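Label the Cabinet for the Person Standing in Front of It

I have spent most of my working life in front of gray metal doors. Some of them belonged to pumps, some to conveyors, some to the air handling on a roof in January. I have opinions about motors and about drives, but the part I have come to care about most is the outside of the door. It gets the least thought of anything in the job, and it's the only part most people ever touch.

My complaint is with labels. They are too small, they are written for whoever drew the schematic, and they are put on last, when the budget and the daylight are both gone.

At Prirmont, where I did maintenance for a long stretch, we had a booster station with 3 panels from three different builders. The oldest had engraved plates with black letters a quarter inch tall. You could read them from the doorway. The middle one had printed tape, half of it curled. The newest, which we all called the Import because that was stenciled on its crate, had tidy little white plates under every device, and you had to put your nose to the door to read one. It was the best-built panel of the lot inside. The wiring was beautiful. And it was the one where people turned the wrong switch.

I know the standard answer to this. Operators get trained, training tells them what each lamp and button does, and the plate is only a reminder. I accepted that for years. But training happens on a good day with the lights on and a supervisor standing next to you. The door gets used at 2 in the morning by somebody who covered that station once last spring. A reminder you can't read from where you stand doesn't remind you of anything.

There is also the matter of color. Panel builders lean on color to do the work of words. Green is running, red is stopped, or red is fault, or red is energized, depending on which country the drawing came from and how old it is. I have worked on doors where a red lamp meant all was well, and on a door six feet away where it meant get out. Yellow is worse. On a phase indicator, yellow is just the name of a wire. Walk up to it with the habits of an American plant and you'll think something is waiting for your attention. The lamp can't tell you which it is. Only the plate can.

Good doors and bad doors have mostly the same parts on them. Lamps along the top, a meter, buttons, a selector, a handle, a warning triangle somewhere. What varies is how much a stranger can get from it at arm's length.

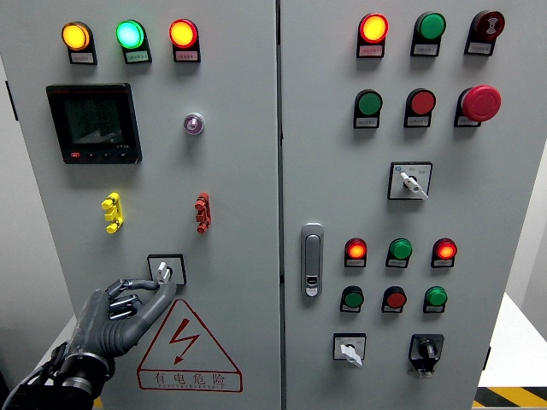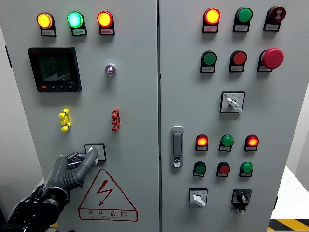
Three lamps, a power meter, and a selector switch over a lightning-bolt triangle.
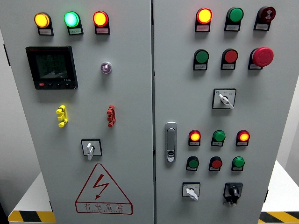
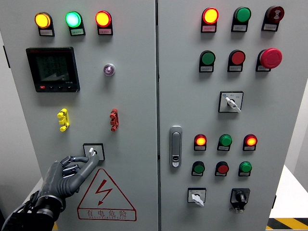 Warning signs are the one place where the trade has its priorities right. A triangle with a bolt in it gets made large, in a strong color, with a picture that works in any language. Somebody sat down and decided that this message had to arrive. I'd like that same person to spend an afternoon on the rest of the door. If the bolt deserves to be read from across the room, then so does the word that says whether the pump is in hand or auto.

Selector switches bother me more than buttons do. A button has one job, and if you're unsure you can keep your finger off it. A selector is always in some position. You come up to it and it's already telling you something, and you need to know what. At Prirmont the selector on the Import had its positions marked in letters so fine that we had a habit of going by angle. Left was off, we said, and right was auto. Then a replacement switch went in with the middle position as off, and for 4 weeks the night crew left a pump in hand without knowing it. It ran against a closed valve for part of that time. The bearing bill came to $2,952, which I remember because I had to write the paragraph explaining it. In that paragraph I wrote "operator error." I would not write that now.

The cost of doing it right is small. When I moved over to Vultley, we had a refit called Kan, named after nothing I was ever able to find out. It covered 57 doors across the site, and the drawings specified the same small plates as always. I asked for larger ones and was told there wasn't room between the devices. On a few doors that was true. On most of them there was bare gray steel everywhere, with the buttons crowded into one corner and a foot of nothing underneath. The spacing had been copied from an older drawing, and the older drawing had been laid out to fit a smaller box. We moved what we could before the holes were punched. Where we couldn't, we put a bigger plate above the device and left the small one below for the drawing number.

That split is the one practical thing I'd ask people to take from this. There are two readers of a panel door and they want different things. The electrician wants the device tag, the thing that matches the schematic, and the electrician is willing to lean in and find it. The operator wants a plain word. Trying to serve both on one little plate gives you a string of letters and numbers with "PMP 2 STRT" squeezed in after it, and neither of them is happy. Give the tag a small plate. Give the word a large one. Don't abbreviate "start." It has five letters.

I've had pushback on this from people I respect. One argument is that big labels look amateurish, like a classroom. I suppose they do. A door with small even plates looks sharp in a brochure, and panel builders sell partly on looks, the same as anyone. Another argument is that plain words go stale. If you label a switch "North Tank" and the pipe gets rerouted, now you have a lie on the door in half-inch letters. That's a fair point and I don't have a full answer to it. A stale label is dangerous. But a stale small label is dangerous too, and takes longer to notice. At least with the large one, somebody walking by will say that isn't the north tank anymore.

The argument I have less patience for is that everything is moving to screens, so the door doesn't matter. I have heard this for the better part of twenty years. The screens came, and they're fine, and every one of those systems still has a door somewhere with a selector and an emergency stop on it, for the day the screen is blank. If anything the door matters more now. People used to touch it every shift and knew it by hand. Now they might touch it twice a year, always when something is already wrong. Somebody who visits a panel twice a year is a stranger to it, whatever their badge says.

I'd make the test part of acceptance. Before you sign for a panel, have someone who has never seen it stand at a normal working distance, which for me is the length of an arm plus a bit, and ask them to point at the switch that stops the machine in normal use. The emergency stop doesn't count, everybody can find the big red mushroom. Then ask what the yellow lamp means. If they have to bend down or go get their glasses, send the plates back. The panel can stay. Plates are cheap and held on with a couple of screws or some adhesive, and a builder who will argue for a week about a wire color will usually swap them without a fight, if you ask before the last check goes out.

On Kan we did this with people from the front office. It took up one morning in March and they were good sports about it. They found two selectors with the same name, and a lamp whose plate described a fan that had been taken out of the design. The engineers had read those doors dozens of times – me included – and we had stopped reading them. We knew what was supposed to be there.

I still carry a label maker in the truck. It prints black on yellow, up to an inch high if you buy the wide tape, and it's ugly on every door I've ever put it on.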